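Consumer Law Basics
Unit 2 handout: Advertised price and register price

The overcharge rule

A seller may not charge more than the lowest price it has posted or advertised for an item. Intent does not matter in a civil case. A shelf tag left up after a sale ends still counts as a posted price.

Class problem: Udby Hardware

Inspectors scanned 763 items at Udby stores. The register price was too high on 61 of them, mostly hand tools and floor tile.

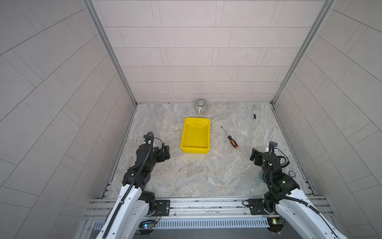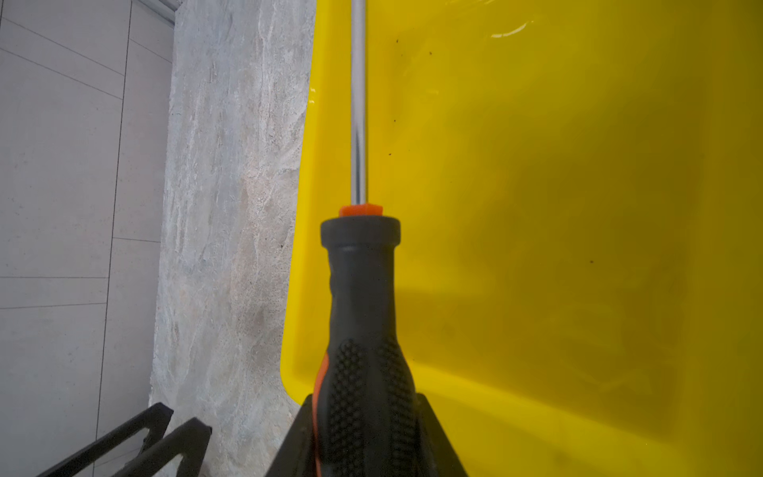 Remedies

1. Restitution — the amount overcharged goes back to buyers who can be identified.
2. Civil penalties, set per violation. Each sale is a separate violation, so 1,460 sales of one mispriced item count as 1,460.
3. Injunction. The store may have to run its own price checks and report the results.

For Sunday

Read the Clisico and Grirnov settlements in the packet. Note which one includes an admission of fault. Write one page on whether Udby could blame its scanner supplier, Dissanayake Systems. Bring a printed copy.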